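About > Our People > Tutoring and Learning Support

Hi, and welcome! I'm Erzsébet Halász, and I run the math and science side of learning support at Trelham College. If you've landed on this page you're probably a new student, or the parent of one, or somebody who got an email from me with the subject line "come see us" and wondered who on earth I was. So let me tell you a bit about the place and how I ended up in it.

I teach the first-year courses: college algebra, pre-calculus, and the intro statistics class that half the nursing students put off until their last term (please don't!). I've had chances to teach the upper-level stuff and I keep handing them back. I like the first year. I like the week when somebody who has told me to my face that they are "not a math person" starts arguing with me about whether I set up a problem the right way. Sometimes they're right, too, and then I have to fix the handout.

Before Trelham I spent a long stretch at Odasholm, a much bigger school, where my intro sections were held in a lecture hall with a balcony. I learned a lot there, mostly about microphones. When the job came up here I drove over in July to have a look around, got lost between the library and the science building, and was walked to my interview by a student who gave me her whole opinion of the chemistry labs on the way. I took the job.

The learning center is on the ground floor of Khurana Hall, on the side facing the parking lot. We have 40 seats, a wall of whiteboards, and a coffee maker I paid for myself, so be nice to it. You don't need an appointment for drop-in tutoring. Walk in, write your name and your course on the sheet, and sit anywhere. If you want a regular weekly hour with the same tutor, fill out the blue form at the desk and we'll match you up, usually within a couple of days.

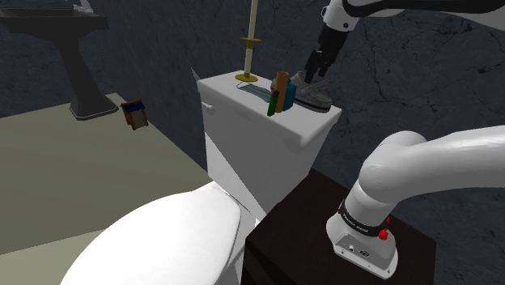 Rendered view: arm and toilet tank, bathroom scene.

Our tutors are students who have done well in the course they're helping with, and every one of them goes through a training class with me first. It's a two-credit course and I'm pretty strict about it. Mostly we practice asking questions and then being quiet, and being quiet is the hard part. I still catch myself grabbing the marker out of people's hands, and my tutors are allowed to tell me to put it back.

The other half of the operation is Laurențiu Oprea, who looks after writing and study skills. He came to us from teaching high school English and he has far more patience than I do. If you have a lab report due and the numbers are fine but the discussion section reads like a grocery list, he's who you want. He also runs the evening sessions on note-taking and on planning out a term, and I've sat in on those more than once and stolen most of his ideas for my own classes. We share an office. His half is tidy.

People ask me whether the center is only for students who are failing. No! Come in when you have a C, come in when you have an A and one chapter is bugging you, come in when you just want a table to work at where somebody nearby knows what a logarithm is. Last year 445 students came through at least once, and plenty of them were doing perfectly well. I'd rather meet you in the second week than the night before the final (though I'll meet you then too, and I'll bring snacks).

We also run Plisadia, our summer bridge program for students starting in the fall. It's two weeks in July, mornings only, with math before the break and writing after it. The last group was 39 students, and I still get waved at across the quad by pretty much all of them. There's no grade and no exam. We do placement practice, we walk through how to read a syllabus, and we spend an embarrassing amount of time on fractions, which I will defend to anybody. If you're interested, ask the admissions office to put you on the Plisadia list, or write to me and I'll do it.
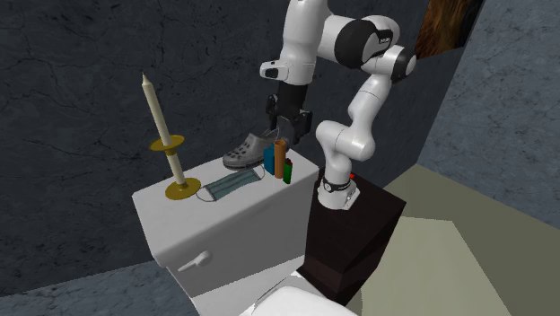
Bathroom scene with robotic arm, rendered view.

A few things about how I work, in case you end up in one of my sections. I answer email in the morning and then again after dinner, and hardly ever in between. I give a short quiz at the start of most classes and I drop your two lowest. I let you redo any homework problem for credit as long as you write me a sentence or two on what went wrong the first time. I call on people, but you can always say "pass" and I'll move along without making a face. Calculators are fine after the first unit. Phones go in the bag.

Away from campus I garden, badly, and I sing alto in a community choir that is always short on tenors. If you're a tenor, my office door is open for that as well.

If you've read this far and you're a returning student who has been out of school for a while, this next bit is for you. I was one of those. I left college after a year, worked the front desk of a dental office, and went back when I was older than some of my instructors. I remember sitting in the parking lot before my first class and very nearly driving home. So if you're sitting in ours, come on in through the side door of Khurana Hall and ask for me. Laurențiu will know where I am if I'm not at my desk, and there's usually coffee.

Page last updated February 13, 2024

Contact the Learning Center | © 2024 Trelham College | Back to top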